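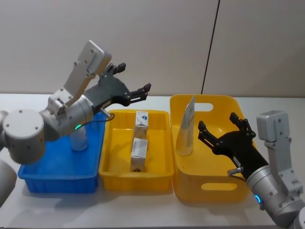 Three plastic containers in a row on a white tabletop.

Itchy, sore fingertips after home gel nails. Do I have to take it all off?

Posted in Hands, Feet and Regret

I bought a Zasero home gel kit in May, on the grounds that I was spending too much at the salon and how hard could it be. The first two goes were fine, if you like your nails to look as though they were iced by a child. After the third, the skin round four of my nails went red and itchy by bedtime. By the next morning there were tiny blisters on both thumbs and the tips of my fingers felt as if I'd been playing a cheese grater.

I followed the leaflet. Base coat, 60 seconds under the lamp, colour, 60 seconds, top coat, 60 seconds, wipe off the sticky layer. I will admit that some of it went over the edges, as I am right-handed and my left hand is the only one that ever looks presentable.

My sister says it's the lamp and I have burnt myself. My mother says it's a judgement. I have a wedding to go to and would like to keep the colour on, as it's the one thing about the outfit that works. Can I leave it and put cream round the edges? Or switch to another brand? I've already had my eyebrows go wrong this year, so please be kind.

Gaétan Fortin
Flodville

7 people have this problem too

Vicente Daza
Marked helpful

I'll be as kind as I can, but take it off.

I did nails at Hanside for years, until my own hands packed it in, and what you describe sounds a lot like what happened to me. I'm not a doctor and I can't see your thumbs, so treat this as a nudge towards someone who is and can. Gel contains chemicals called acrylates. Once it's properly set it doesn't usually bother people much. While it's still runny, it can set off an allergy if it keeps touching your skin, and the edges you mention so lightly are where it touches. It's quite normal to get away with it a few times first. I got away with it for ages and was insufferable on the subject.

A burn from the lamp is normally a sharp heat you notice while your hand is in there, and you whip it out saying something your mother wouldn't like. Itching that turns up hours later and then blisters is a different beast.

Changing brand may not help. A lot of them use the same sort of stuff, and "gentle" on the bottle is an opinion held by the bottle.

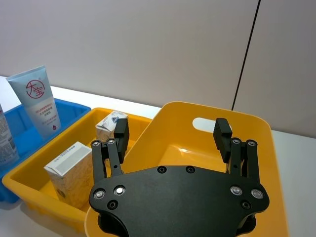
A large yellow plastic bin on a white tabletop.

For getting it off, don't peel and don't pick. If the skin is broken or blistered, don't soak your fingers in acetone either, unless you enjoy shouting. Ring a pharmacist first. The one at Theodorakopoulos on the corner talked me through mine and only sighed once. If they send you on to the GP, ask about being patch tested for acrylates and write down the name of the kit, or take the box along. It matters more than you'd think, as the same family of chemicals turns up in some dental fillings and some medical glues, and it's handy for your dentist to know before rather than during.

Go quickly if your face or eyelids swell, if it's weeping or hot, or if a nail starts lifting. If you have any trouble breathing, that's 999 and you can finish reading this later.

As for the wedding, ordinary nail varnish suits some people with this and not others, so wait until you've healed and ask whoever does the testing. Or wear gloves and tell everyone it's a theme.

Sharon from the flats

had this exact thing. its the lamp, they are all rubbish, get a bigger one. I do 2 minutes and never had any bother. Also coconut oil

Vicente Daza

Sharon, you said it was this exact thing and then that you'd never had any bother. A weak or mismatched lamp can leave gel half set, so you've got part of a point there. Once the skin has started blistering, though, a bigger lamp won't undo it. No view on the coconut oil except to keep it off broken skin.

Gaétan Fortin

Thank you both. Pharmacist says doctor, doctor's receptionist says ring at eight in the morning, along with the rest of Flodville. The kit is back in its box with the lid taped down. I haven't told my mother.

Replies to this post are now closed.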